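Week 4 handout: notes on the Selik open day

We spent most of the visit at the hand-held gripper table. Arsalan Baloch did the talking and was generous with questions. Read these notes before section, and bring your own.

The claim was that a person working the grippers by hand produces records a robot arm can learn from. Maybe. Ask what a human wrist fixes without telling anyone – then ask where that shows up in the data.

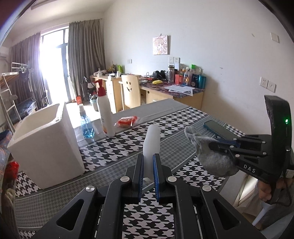 Fig. 1. Two hand-held grippers, one on a bottle, one on a gray sock.

Baloch quoted 77 percent success on soft items. He did not say how many tries, or who judged them. Treat the number as advertising until you see the log.

For section: write down 8 ways a grasp can fail and still be scored as a success.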